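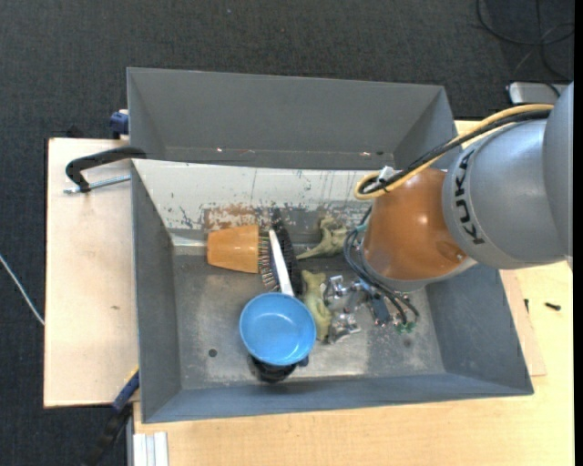 Put the Opener On the Poster
Posted 12/10/2020 by Adesuwa Adebisi

I have a box of old show flyers under my bed, and last night I pulled it out because it's December and I miss standing in a crowded room so much it makes my teeth hurt. I was only going to look for ten minutes. Two hours later I was sitting on the rug with a cold cup of tea and a real grudge.

The grudge is this: the opening acts. Flyer after flyer has the headliner's name in letters as tall as my thumb, and then down at the bottom, under the door time and the parking info, it says "plus support." Plus support! Somebody loaded a drum kit into a hatchback, drove four hours, played their heart out to people looking for the bathroom, and the paper record of that night calls them support, like a shoe insert.

I opened shows for most of my twenties, so yes, I'm biased. My duo was called Praleo (a word we made up in the car) and we sang harmony stuff with a little keyboard and way too many songs about rivers. We opened for Barroso on a run of small theaters one winter, and I kept every flyer. We're named on two of them. On one we're Prolea. My mother framed that one anyway.

Barroso themselves were lovely to us, I should say. They shared their snacks and their good microphone, and they thanked us by name from the stage every single night. It was the venues and the promoters who couldn't be bothered. I used to call ahead and ask, very sweetly, whether we could go on the poster, and I'd get told the design was already locked. Locked! It was a photocopy. I've seen people draw on those with a marker at the front door.

I know the argument on the other side because I've had it at length with Kamran Khattak, who booked the room at Stakance for years and is still one of my favorite people to fight with. Kamran says a poster has one job, which is selling tickets, and an unknown name doesn't sell any. He says people see two names and think it's going to be a long night and they've got work in the morning. He's sold a lot more tickets than I have, so I listened. I even think he's right about a certain kind of customer, the one who shows up at 9:30 with a coat they refuse to check and leaves before the encore.

But that customer was coming anyway! They bought the ticket for the big name. The person I care about is the one who'd come early if you gave them a reason, and "support" isn't a reason to do anything. I've discovered probably half the music I love by getting there at doors. The first time I heard Busis they were opening, they were on before the bar line had even died down, and by the third song I'd stopped talking, which my friends will tell you is rare. I had to ask the guy at the merch table who they were. He didn't know either. It took me most of a week to find them.

Think about how many people in that room liked them just as much as I did and went home without a name to type in. I asked the woman who ran the room how many she'd let in and she said 1,231, and the band went home that night with 39 new names on the mailing list. I mean, come on. That's a room full of people clapping for strangers.

And I do think it matters more now. When rooms open up again (when, when, when) a lot of the bands who used to fill those early slots are going to have quit, or moved back home, or sold the van. The ones who come back will be doing it for gas money and a couple of drink tickets. Money's going to be tight all over and I'm not asking for a bigger check, though I wouldn't turn one down. I'm asking for a line of type.

Same size as the door time would be fine with me. Spell it right. Put their set time on it too, so their aunt knows when to show up. And while I'm at it, turn the house lights down when they play. I've sung whole sets with the lights up full, watching a man in the second row eat a burrito, and I can still tell you what was in it.

Kamran read a draft of this and wrote back that he'd think about it, and also that I owe him a guitar stand. I do owe him a guitar stand. If you've got old flyers in a box somewhere, go look at the bottom line and tell me who's missing from it. I'd love to hear about them, especially if they had a keyboard and too many songs about rivers.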